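The gripper was the cheapest line in the Codberg budget, and it took longest to settle. Wekesa Biwott had $3,000 for it and four quotes on his desk by February.

He held off signing. Jamshid Vahidi, who runs planning at the Wallgate site, wanted the sorting job tried in simulation first, with small coloured pieces standing in for the real parts. Modelling time cost $445.

"I'd sooner spend that than send a unit back," Biwott says.

Freight and spare finger pads are budgeted separately. Vahidi has asked for 100 runs on each layout before the order goes in, starting with the one where the pieces sit close together.
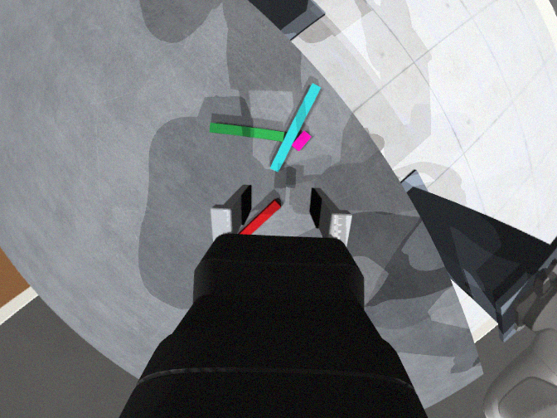
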